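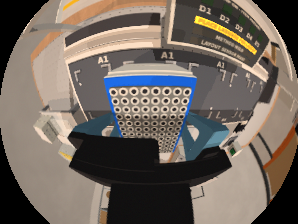 Ration books, round two

Quick one tonight, it's past 11 and I have a stack of photocopies on the bed that I need to move before I can sleep in it.

So. The food rationing stuff. Last time I said I'd get to what people in Wivthorpe ate in the winter of 1917, and then I didn't, sorry. Work, then a cold, then more work. Anyway.

The main source is still the parish newsletter plus the Plisport harbor ledgers, which Wolfram Schwerdtfeger very kindly scanned for me back in May. He's been through the whole run. I've been through maybe a third. The handwriting gets awful after the first clerk leaves – I think he was called up, but the ledger just switches hands mid-page and that's all you get.

What I didn't expect is how much arguing there was over sugar. I went in looking for bread. Bread is what the textbooks talk about, bread and potatoes and the queues for margarine. But the newsletter has letter after letter on sugar, who got it for jam and who didn't. If you had fruit trees you could apply for extra. If you bought your fruit you were out of luck, or at least that's how the letter writers saw it. One woman signs herself "A Mother, Stunthorpe" and she is furious. Two full columns. She says her neighbor has one plum tree, "and that a poor one," and got sugar for a whole orchard.

I love her.

The ledger for that year lists 481 sacks of flour landed at Plisport in one month and then nothing at all for the next. Could be a shipping loss, could be a missing page. Wolfram thinks missing page. I'm leaning toward the ships, the U-boat campaign was at its worst in spring and the dates sort of fit, but I'd want to see the port authority copy before I say that out loud. Which I guess I just did.

Also there's a coal merchant's notice asking customers to collect thier own, no carts, no horses. The horses had gone to the army. You read that in every general history and it slides right past, and then there's a notice telling people to bring a barrow.

Things I still need:

Allotment records. The newsletter claims 1,000 new plots in the district, and that sounds way too round to me. Somebody wanted a nice number for the front page.

Anything at all from the school. The kids were let out to pick blackberries for army jam and there should be a log book.

A better map. Mine stops right before Stunthorpe, very helpful.

If you had family out that way and there's a letter or a recipe in a drawer, please email me, even if it seems boring. Boring is good. I'd trade the whole newsletter for one shopping list.

Oh and someone asked in the comments whether the censors touched local papers. Short answer yes, but it was mostly editors being careful on their own. The newsletter never once names a ship, it just says "a vessel known to many here." I'll do a propper post on that when I've read more.

Ok. Photocopies off the bed. Coffee in the morning, then the rest of the 1918 pages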